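Brallstead Rain Notebooks

README and data card. Read the known problems bit before you plot anything. Please.

What it is

Daily rainfall readings typed up from handwritten notebooks. 70 notebooks, two towns, Brallstead and Breltmont. One row per reading. Plain CSV, UTF-8, commas, header on the first line. Nothing fancy.

The notebooks were kept by people with a gauge in the yard and a pencil on a string. Some were careful. Some wrote "lots". We kept both kinds.

Last edited Mon 12 December. Changes since the August version are at the bottom.

What's in the folder

readings.csv - the main table
gauges.csv - one row per gauge, with type and rough site notes
pages.csv - which notebook page each reading came from
flags.txt - what the flag letters mean
hodeo.cfg - settings for Hodeo, our cleanup script
README - you're in it

The page scans are not in the download. Too big. They go out separately on a drive if you ask.

Columns in readings.csv

date_read - day the gauge was emptied, year first
gauge_id - matches gauges.csv
amount_raw - exactly what was written, spelling and all
amount_in - inches, as a number, blank if we couldn't tell
days_covered - how many days of rain the reading holds, usually 1
flag - one letter or blank
note - anything scribbled in the margin

amount_raw is text. Don't let your spreadsheet guess at it. It will turn 1/4 into a date in April or January depending on its mood and then you've lost the reading.

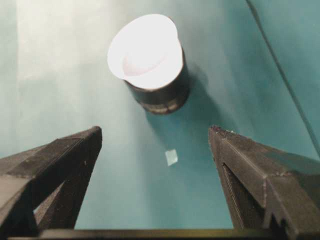
Why are so many Monday amounts bigger than the rest of the week?

Most gauges weren't emptied on weekends, so the Monday reading holds three days of rain. Check days_covered. Where the notebook made it plain we filled in 3, where it didn't we left it blank and set flag W.

Units

Inches all the way through in amount_in. Early Breltmont pages are in "points", a hundred to the inch, which we converted. A few Brallstead pages switch to millimeters halfway down with no warning, then switch back. Converted where the jump was obvious. Flag U if we had to guess.

Fractions got turned to decimals. 1/8 is 0.125, not 0.13. If you see 0.13 then somebody wrote 0.13.

Trace amounts: written as T, tr, "trace", "spit", "damp". All of these are 0 in amount_in with flag T. If you want to count wet days then use the flag, don't use amount_in > 0. Two different answers.

Gauges

Three kinds.

Plain tube. Cheap, marked down the side, cracks if it freezes full.

Funnel and can. Holds more, gets read with a dip stick. Stick readings are the least exact in the set.

Sakalauskas gauge. Local hardware firm, long closed. Wide mouth funnel, scale stamped on a brass strip. Good gauge but the early ones had the strip set slightly low, so they read high. We have not corrected for it. Gauge type is in gauges.csv so you can drop them or adjust. If you work out a decent correction, send it over and we'll put it in.

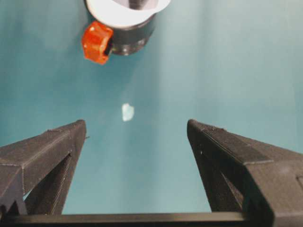 Teal surface, gripper open.

How it was typed up

Each page typed twice, by two different people, without looking at each others work. Hodeo compares the two and spits out a list of mismatches. A third person goes back to the scan and picks. If the third person can't read it either, amount_in stays blank and the flag is X.

Blank means blank. It doesn't mean zero. Zero was written as 0, nil, a dash or a little circle, depending on the notebook. Dashes were the worst. In some books a dash means no rain and in others it means nobody looked. We decided book by book and the decision is in the note column on the first row from each book.

Margin notes typed as written, except names and street addresses. Those got swapped for [name] and [address]. Phone numbers gone too. Frost, hail, ducks on the lawn, all still in there.

Hodeo settings

Don't need Hodeo to use the data. Only if you want to rebuild it from the typed sheets. Things in hodeo.cfg worth knowing:

max_daily = 10
Anything over 10 inches in a day gets kicked out for a second look. It doesn't get deleted. Mostly it's a missing decimal point.

keep_raw = on
Leave it on.

fill_gaps = off
Leave it off. It's there from an old version and does straight line filling between readings, which makes no sense for rain. Will be removed when there's time.

Flags

T - trace
W - covers more than one day, don't know how many
U - unit guessed
S - snow melted and measured
D - depth of snow, not melted, do NOT add to rain totals
X - can't be read
O - overflow, real amount was at least this much

One flag per row. If two applied we used the one that matters more for totals. Yes it should be two columns. Next time.

Known problems

Gauge 33 moved. It started out in an open yard and ended up beside a garage wall, and the notebook doesn't say when. Totals drop partway through. Don't read that as a dry spell.

Dates off by one. Some readers wrote down the day they emptied the gauge, others the day the rain fell. We tried to bring everthing in line with the day it was emptied. There will be misses. If Brallstead and Breltmont both show the same storm a day apart, be suspicious.

Winter is thin. Tubes were brought indoors so they wouldn't crack. Lots of gaps, and the gaps aren't random, so yearly totals come out low for any gauge that had a tube.

Water damage on a handful of pages. In rain notebooks. These are all X.

Hills. There's a ridge between the two towns and the Breltmont side is wetter. Don't average the two and call it regional.

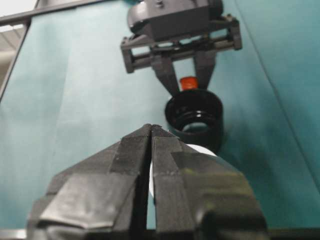
Good uses

Monthly totals for a single gauge, in the warm half of the year. Looking at one storm across several yards. Teaching people to clean messy data, it's very good for that. Comparing against your own yard if you live nearby.

Not good uses

Flood planning. Insurance claims. Anything legal. Long trends across different gauges without checking type and site first. Anything hourly, there's no time of day in here at all apart from the odd "before breakfast".

License

Free to use, share and change. Say where you got it and say if you changed it. Cite as "Brallstead Rain Notebooks" plus the version number in the folder name.

Changes since August

added pages.csv
flag O is new, used to be stuffed in the note column
fixed a batch of Breltmont points that got converted twice
column "amt" renamed amount_in, old scripts will brake
gauge type filled in where the notebook cover had it

Still to do

Split the flag column. Better site notes. Remove fill_gaps. Second look at the dashes in the oldest Breltmont book.

Corrections: send the gauge_id, the date and what you think it should say. One per line is fine.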